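Print | E-mail

Pernville Folk Weekend: progress report to the grant office, September

Quick one this time, sorry, we are in the thick of booking. Fuller accounts come with the final claim as agreed.

Program. Headline slots both filled. Skuvurari confirmed for the closing night, contract signed and returned, deposit paid out of the first installment. Oksanen were harder. They wanted a later set, we wanted them before the dance, and we met in the middle at 8:30 p.m. Still waiting on their tech rider. The afternoon bill is mostly local players plus the fiddle workshop, which filled up faster than last year and now has a waiting list. Could run it twice if the upstairs room at the hall comes free. Asked, no answer yet.

Skesivell have pulled out of the barn dance. Their caller is moving away and they don't want to do it with a stand-in. A pity, but we have 2 other dance bands interested and both are cheaper. Will pick one before the next report. Any money left over from that line we would like to move to sound hire, please confirm this is OK or tell us which form.

Venues. Hall booked and paid. Church booked, not paid, they invoice after. The barn needs its electrical check redone before we can put a PA in there, the old certificate ran out over the summer and none of us spotted it. Electrician is coming. If it fails we move the dance to the hall and lose the late bar, so some hit to income. Have put the lower figure in the budget sheet to be safe.

Tickets. Early weekend passes went on sale and 45 have gone, which is ahead of where we were at this point last time. Day tickets not out yet. The web page had the wrong price on it for a morning, two people were undercharged and we have let them keep it. Posters are at the printer. Your logo is on them, bottom left, and on the back of the program too.
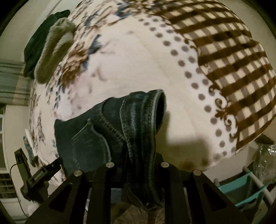 Access. The ramp for the church side door is ordered. Large print programs will be done in house. We said in the application we would have a quiet space both days and we still mean to, but the vestry is tiny so looking at the school room insted.

Camping. Field agreed with the same farmer, same rent. Toilets quoted by two firms, going with the second, they include the cleaning. Water pipe to the bottom of the field is still a question.

Spend so far is inside the budget on every line exept printing, which is over because we went up a paper size. Receipts scanned and in the shared folder. Second installment request to follow once the dance band is settled.

Print | E-mail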